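Two Voices, One Signal: How Small Faith Stations Make a Conversation Programme

2018-06-19

By Orvokki Lappalainen

The talk programme is the cheapest thing a small Christian radio station can make and one of the hardest to make well. Music arrives finished. A conversation between two presenters has to be recorded, checked, shortened and levelled before it goes anywhere near the transmitter, and at most stations of this size the same two people do all of it.

Jotdale is a community station with a licence for speech and worship music. Its weekday programme, Sibiya, runs for 50 minutes and is presented by Paavo Oksanen and Phong Lục. It began as a studio discussion after the morning reading and became a podcast when listeners on shift work asked for it. The two versions are still cut from the same recording, though they are no longer the same length.

Oksanen plans the programme in blocks. The opening is kept to four minutes and is never scripted. After it comes the main subject, which may be a passage, a listener's letter or a domestic matter such as debt or the care of parents. The interview sits last, so that it can be lifted out whole for the podcast if the guest has been given more time than the schedule allows.

"If the guest is first, everything after it sounds like clearing up," he says. 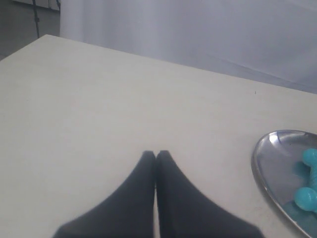 A plain tabletop with an off-white matt surface.

Speech recorded in a small room has two common faults. The first is reflection from hard surfaces, which gives the voice a boxy quality between the bass and the middle of the range. The second is spill, where each microphone picks up the other presenter a few milliseconds late. Both can be reduced by working close to the microphone, and both get worse when a presenter leans back to laugh. Esko Juntunen, who edits Sibiya, lowers the unused channel by hand. He has tried automatic gates and found that they clip the first consonant of a reply.

Levels are set by ear and then measured. Juntunen also applies a filter below 100 Hz to both voices, which removes traffic rumble and most of the knocks from the desk. Music beds are used under the opening and nowhere else. A bed under prayer was dropped in November after several listeners with hearing aids wrote in.

Rights take up more of the week than the editing does. The broadcast licence covers songs played on air but does not extend to downloads, so each track is removed from the podcast and the join is covered with a line of speech recorded for the purpose. Clips from films and sermons are cleared one at a time. Luvumby, a smaller station working from a church hall, avoids the problem by using no clips at all.

Aatos Väisänen runs Flasevau, which distributes speech programmes to stations of this kind. He receives some 40 pilots a year and takes very few. Most are turned down for length — presenters who get on well tend to overrun — and a fair number for assuming that the listener already attends a church. He asks for a complete programme and pays little attention to trailers.

Sibiya went to him as a pilot and came back with a page of notes. The presenters had used first names for members of their congregation without saying who they were, and the interview had started 15 minutes late. Both points were corrected and the programme was sent again the following month. Lục still has the notes pinned beside the studio clock.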